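Notebook, kitting cell trial
18 July 2019
Entry by Dela Yakubu. Bayu Tjoa to add comments in the margin where he disagrees.

Continuing from the January entries. The question from the Cabanatuan site is still the same one: can the small-part kitting step (one spacer into one tray, repeated all shift) go to an arm, and if it does, what do the four people on that step do instead. The first half is mine. The second half keeps being left off the agenda, so I am writing it down here as well.

Setup
Orange printed arm, two-finger gripper, hobby-class servos. Camera module on the bracket above the gripper. Blue cube stands in for the spacer, white bowl stands in for the tray. Bowl at the back left of the table, cube put down by hand anywhere in front of the arm. Control software is the Skosora build, unchanged since the last entry. Log prefix 3468.

Table is the old wooden one. It has cracks and seams in the top and the surface reflects. I considered a mat and decided against it. The benches at Cabanatuan are worse.

Grasp
Gripper closes across two faces of the cube, fingertips meeting low. Closing force limit left at the default. Holding position needs to be just clear of the wood before the shoulder starts its turn, otherwise the lower finger drags and the wrist servo current climbs.
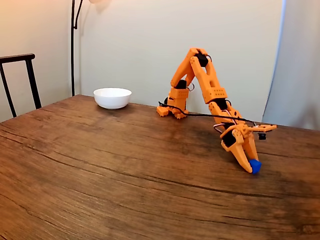 Approach
Start pose is arm folded forward, fingertips well above the table. From there the software picks a target and comes down in one move. Two things to watch:

Cube placed far out to the right. Reach is near the limit and the elbow opens more than I like. Bayu wants the work area marked with tape and anything outside it treated as an operator error. I don't want that wording in the procedure. If the arm can't reach a part, the layout is wrong, and the person who put the part down should not get a fault against their name.

Cable. The black run from the base to the wrist pulls straight when the arm extends. Needs slack and a clip at the shoulder before any long run.

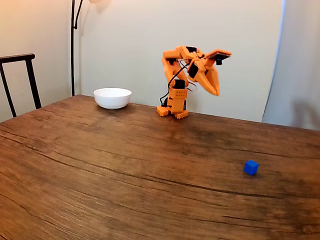
Run log
Session 3855. 14 placements attempted with the cube moved by hand each time. 4 needed a person to step in: two slipped grasps, one cube pushed instead of picked, one stop I called myself on the cable. Cycle time is well behind a trained kitter and I don't expect that to change with these servos. Speed is not the case for doing this. The case is the wrist complaints on the late shift.

What changes at the bench
Notes from the call with the Cabanatuan line leads.

1. The kitters currently catch bad spacers by feel. The arm will put a bad spacer in the tray as readily as a good one. If we take the hands away we need an inspection point upstream, and it needs a name on the roster.

2. One person minding several arms is a different job from kitting. More walking, more waiting, then a sudden fault. Two of the leads said their people would prefer kitting. One said the reverse. All three asked who resets a stopped arm, and whether that person gets the technician grade. No answer yet from Hurumura, who own the pay scale.

3. Breaks. At present the four cover for each other. With one minder there is no cover. Proposed: the minder role rotates through all four, and the others move to tray inspection and rework.

4. Clalto (integrator) quoted training as a half day. I think this is too short for anyone expected to clear a jam with the power state in doubt. Asked for a full day with hands on the arm.

Bayu's note: agree on 1 and 4. On 3, rotation means four people half familiar with the faults instead of one who knows them well. Would try two fixed minders first.
Dela: then two people carry the faults and two lose the skilled part of the work. Take it to the leads, they should pick.

To do
Slack and clip on the cable (Dela).
Repeat the session with the real spacer, which is smaller than the cube and has a burr on one side.
Log every hand intervention with a cause code. The current log only says "stopped".
Draft reset procedure in plain words, send to the line leads before it goes to Clalto.
Ask Hurumura about the grade again.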